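How to Make a Bed That Stands Against the Wall

Posted March 2020 by Dilek Toprak

Most instructions for making a bed assume you can walk all the way around it. In a small room you usually can't. The long side is against the wall, the head is in a corner, and you end up kneeling on the mattress you are trying to cover. I have slept in rooms like this for years, and the steps below get the sheet on flat without dragging the bed out every time.

What you need

One fitted or flat sheet in the right size
One blanket or light cover
A clear chair or a hook for the things you take off the bed
A damp cloth for the wall

Step 1. Clear the bed

Take everything off, including whatever has collected at the foot. Bags go on the floor by the door. Shake out the blue cover and lay it over something while you work. Don't fold it yet. It will only have to be opened again, and a cover that hangs for ten minutes loses some of its creases. 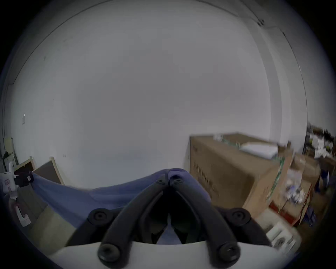

Check the wall before you go any further. A white wall beside a bed picks up marks at pillow height and at elbow height. Wipe it now with a damp cloth, while the old sheet is still on to catch the drips. Pencil usually comes off with a soft eraser. Ink and marker often don't, and rubbing hard can leave a shiny patch that looks worse than the mark. I leave those for the next time the room is painted.

Step 2. Start at the far corner

Kneel in the middle of the mattress and do the corner that is hardest to reach first. Lift the mattress with one hand, push the sheet under with the other, and let the weight of the mattress hold it. Then do the second corner along the wall. Only after both wall corners are in should you get off the bed.

If you are using a flat sheet, leave 9 inches hanging on the wall side and tuck all of it. Less than that works loose in a night or two.

Step 3. Pull toward the room

Stand at the open side and pull the sheet toward you with flat hands, a little at a time, moving from the head to the foot. Long diagonal creases mean one corner is tighter than the other. Let go of the open side, pull again from the looser corner, and then tuck. Small creases will go once somebody has slept on it.

Ayten Gökçe wrote to ask whether ironing helps. It does, but for a plain everyday sheet I don't bother.

Step 4. Put back only what belongs there

A bed in a small room turns into a shelf. Boxes are the worst, as they dent the mattress edge and drag the sheet out of its tuck when you slide them. If a box has to sit on the bed for an afternoon, set it in the corner against the wall and lift it straight up when you move it.

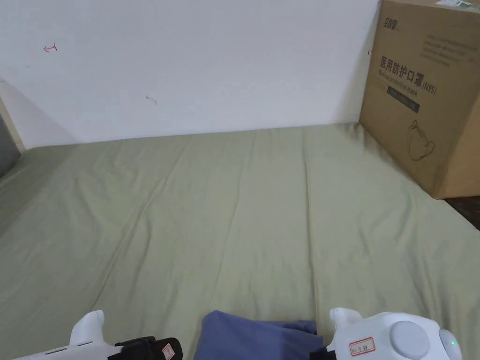 Sheet on, with a mask carton in the right-hand corner.

Step 5. Add the cover

Lay the cover from the foot upward and stop short of the pillow. On the wall side let it drop only as far as the mattress edge. If you push it down the gap it pulls the whole cover sideways — and you will be hunting for it at night.

Once a month

Move the bed out 40 centimeters and sweep behind it. Two people make this easier. Look at the underside of the mattress on the wall side too, and if it feels damp, leave the bed a hand's width from the wall from then on.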